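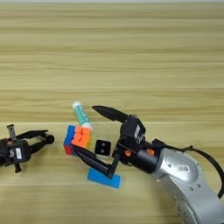 Reply to the first version of this list: I still don't see how a pre-run check tells you anything about the method. If Fonico picks better than the baseline, it picks better. Whether the operator looked at the cable first is a lab matter and could go in the lab binder.

It is in the binder too. It is also here because the result depends on it. The Revo comparison is 519 trials, Fonico against the scripted baseline, and some of the early differences came from the setup and had nothing to do with the controller. Those trials were thrown out and run again. The list below is the one used for the reruns at Jirkano, with comments from the log.

Revo two-arm tabletop picking
Pre-run and in-run inspection, revision 2

Section A. Before power

A1. Emergency stop pressed and released, both arms confirm.
OK. Do this at the start of every block, not once a day.

A2. Table clamped, no movement when pushed by hand at the corners.
OK. One rerun block in December was voided for this.

A3. Cables on both arms have slack through the full wrist range.
OK with comment. Right arm cable loops out wide when the wrist is turned in toward the center. It does not reach the table in any pose we use. Check again if the home pose is changed.

A4. Finger screws tight on both grippers.
OK. Check by hand, then with the driver.

A5. Finger tips clean.
Needs attention. Wipe between blocks. Residue on the tips raises the success rate on the tube, for both controllers, and it wears off over the block.

Section B. Objects

B1. Full set present: puzzle cube, teal and white tube, small black square item, blue rectangular piece.
OK.

B2. Objects placed from the layout sheet for that trial number.
OK with comment. The same layout has to be used once for Fonico and once for the baseline. Early on we placed by eye and the second placement was nearly always a little more spread out than the first. That alone favored whichever controller went second.

B3. Cube faces lined up to the sheet.
OK. A layer turned slightly out of line changes the width between the fingers. Straighten it before placing.

B4. Target for the trial entered before the arms are enabled.
OK.

Section C. Motion

C1. Speed limit set to the test value, both arms.
OK. Read it off the controller, don't trust the saved profile.

C2. Keep-out zone between the two grippers active.
OK with comment. With the objects set this close together, the zone is what most often ends a trial early.

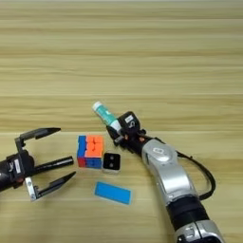 A zone stop is scored as a failure for the controller that was running, even when the grasp was good. We argued over this one. Scoring it as void made Fonico look better than it should, because it works closer to the other arm than the baseline does — that is part of what it learned, and it should pay for it.

C3. Idle arm holds position while the other arm moves.
OK. If it drifts, stop and void the trial.

C4. Hold time after lift set to 3000 ms.
OK. A shorter hold let weak grasps on the tube count as successes.

C5. Neighboring objects checked after each lift against the layout sheet.
OK with comment. Record any shift, even when the target was picked cleanly. Disturbance is reported separately from success in the write-up.

Section D. People

D1. Hands out of the work area before enable. Operator says "clear" out loud.
OK.

D2. No reaching in to fix an object with the arms enabled.
Failed once in the rerun set. Operator nudged an object back during a pause. No contact, no injury. Trial voided, item reread by everyone on shift.

D3. Second person in the room for all powered runs.
OK.

Section E. Logging

E1. Controller name hidden from the person who scores.
OK with comment. It is not a perfect blind. After a few blocks you can guess from how the arm approaches.

E2. Disk space checked before each block.
OK.

E3. Voided trials kept on file with the reason.
OK.
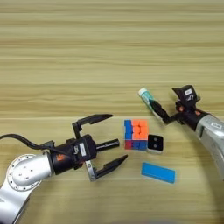
Antoniuk

Sign-off for the rerun set. All items passed or commented, one failure at D2, closed. A5 stays open until we settle on a wipe schedule that works for the longer blocks.

On the reply at the top: the gap between Fonico and the baseline got smaller after the reruns. Fonico is still ahead on the tube when its neighbors are close. On the blue piece I would not claim a difference. B2 and C2 had the most effect on the numbers, so if another lab wants to repeat this and only has time for part of the list, start there and keep all of D.

Next revision will split C2 into two items, one for the setting and one for the scoring.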